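Hand-held gripper collection at Stetville: progress and changes

Collection of hand-guided demonstrations for the Zudier tabletop set resumed in August at the Stetville lab and has now reached 1458 accepted episodes. The target for this stage was 1000. The extra episodes will be kept, as the early ones lean heavily toward a single approach direction and the later ones help to balance them.

Operators hold the gripper tool in one hand and carry out the task directly, with the camera on the tool recording throughout. Remote control through the Geerts arm is still used for drawers and hinged lids, where the path of the wrist needs to stay within the limits of the arm. For simple grasping and placing, the hand-held tool is quicker to set up and most operators need only a short practice run.

The current task group covers upright vessels. Each episode begins with the fingers open and clear of the object. The operator approaches at low height, closes on the body of the vessel, lifts it, sets it down at a new position and withdraws. Episodes in which the vessel is dragged along the table are rejected at review, as are those in which a finger touches the rim first.

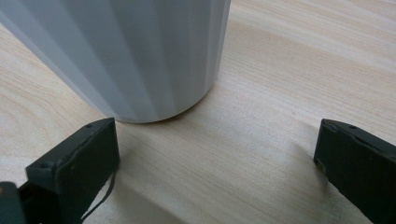
Gripper fingers open near the base of a white fluted vessel.

Ribbed and faceted surfaces have been given their own label in the task list. Contact on a narrow rib behaves differently from contact on a flat side, and the two were previously logged together. Older episodes are being relabelled in batches, and the Ziststead group should hold off retraining until that work is finished.

Three changes apply to all new sessions. The pause before the first movement is now 6 seconds. Finger screws are to be checked at the start of each session and again after any drop. Lighting must stay the same for the whole of a batch, with blinds left as they were when the batch was opened.

The revised operator sheet is dated 7 Jan 2021 and replaces all earlier copies. Please recycle any printed versions still at the benches. Booking for the second collection table is through the usual lab calendar.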